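Jornier 作業テーブル 1143型 取扱説明書
第4章 天板の準備と袋物の仕分け

本章では、組み立てを終えたテーブルで袋物(詰め替え用、小分け菓子、用途を思い出せない粉末など)を仕分けるまでの手順を説明します。脚がまだ3本しか付いていない方は、第3章にお戻りください。4本目は、たいてい梱包材の下にあります。

4.1 天板の準備

1. テーブルを壁から少し離して置き、天板を手のひらで軽く押してがたつきを確かめます。がたつく場合は脚先のアジャスターを回してください。折りたたんだ紙を脚の下に挟む方法は、当社では推奨していませんが、当社の事務所では使われています。

2. 天板の保護フィルムをはがします。角から対角線の方向へ、ゆっくり引いてください。フィルムを貼ったまま使い続けることもできますが、11か月もすると端がめくれ、パンくずの住所になります。

3. 固く絞った柔らかい布で全体を拭きます。続けて乾いた布で拭き、水気を残さないようにします。

4. 照明をつけ、斜めから表面を見ます。つや消しの白い面は、光の当たり方で灰色がかって見えるところと明るく見えるところができます。塗装むらではありませんので、返品の箱を探す前に、立つ位置を変えてもう一度ご覧ください。 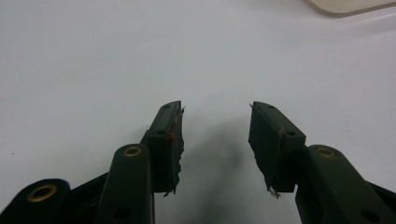
図4-1 天板の表面(白、つや消し)

注記:白い天板は汚れが目立つというご意見を、Wekvilleの展示場でよくいただきます。おっしゃるとおりです。汚れが目立たない天板をご希望の場合は、色違いのHallidayグレーもございます。汚れの量は同じです。

注意:研磨剤入りの洗剤、金属たわし、シンナーは使用しないでください。つや消しの面は、こすった場所だけがつやつやになります。一度つやが出ると、元には戻せません。

4.2 置き場所を決める

5. 仕分けに使うトレーを、天板の奥の角に寄せて置きます。手前と中央は袋を扱う場所として残しておいてください。トレーを中央に置くと、なぜか鍵、領収書、片方だけの手袋が集まってきます。

6. 別売のMinance仕切り板をお使いの場合は、トレーの中に差し込みます。仕切りの数は多いほど安心に思えますが、増やした分だけ「その他」も増えます。最初は少なめに始めてください。

7. 仕分ける前の袋は天板に積み上げず、床の箱や隣の椅子に置きます。滑りやすい袋の山は、電話に出ている間に崩れます。

4.3 袋を手に取って確かめる

8. 袋をひとつ取り、立てて持ちます。上のほうの端に手を添え、指を裏側へ回すと安定します。袋の中央を強く握らないでください。開封済みの袋だった場合、その事実を最も知りたくない方法で知ることになります。

9. ロゴのある面を自分に向けます。色やマークで見分けがつく袋は、この時点で行き先を決めてかまいません。上が白、下が鮮やかなオレンジといったはっきりした配色なら、棚の奥に入れても見つけやすく、家族に場所を説明するときも「オレンジの」で済みます。

10. 矢印のような小さな印が付いた袋では、それが何を示すものかを袋の表示で確かめてください。開け口の位置だと思い込んで切るのは、もう少し後でも間に合います。

11. 下の端から漏れがないか調べます。漏れがある袋は別の容器に移すか、処分してください。「様子を見る」という置き場所は、本製品には用意されていません。
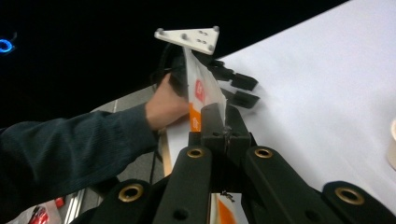

4.4 仕分けと収納

12. 期限の表示を読み、近いものから順にトレーの手前へ入れます。字が小さくて読めない場合は、明るい場所で読み直してください。目を細めて読んだ期限は、ご自身に都合よく延びる傾向があります。

13. 袋は立てて並べます。自立しない袋は、隣の袋にもたれさせるか、クリップで留めてください。寝かせて重ねると、いちばん下の袋は次の大掃除まで存在を忘れられます。

14. 同じものが複数見つかったときは、1か所にまとめます。買い足す前に家の中を見る習慣がある方には、この手順は不要です。これまでのところ、不要だというご連絡はいただいていません。

15. トレーがいっぱいになったら、詰め込まずに一度収納場所へ運びます。運ぶときは両手で底を支え、途中の扉は先に開けておいてください。

注意:トレーを載せたままテーブルを動かさないでください。天板は滑らかなため、トレーだけが元の位置にとどまろうとします。

4.5 終わったあとに

仕分けが済んだら、天板を乾いた布で拭きます。粉がこぼれた場合は先に払い落とし、それから拭いてください。粘着ラベルの跡はぬるま湯で湿らせた布をしばらく当てておくと、ほぼ13分で柔らかくなります。待っている間に爪でこすりたくなりますが、湯を沸かすなどして気をそらしてください。ただし、沸いたやかんを天板に直接置くことはできません。

それでも跡が取れないときは、第6章「あきらめる前に」をご参照ください。

お問い合わせの際は、天板裏のラベルにある製造番号をお手元にご用意ください。ラベルはテーブルの下にもぐらないと読めません。この点は9月出荷分から改善し、側面でも読めるようにする予定です。

2021年7月27日 改訂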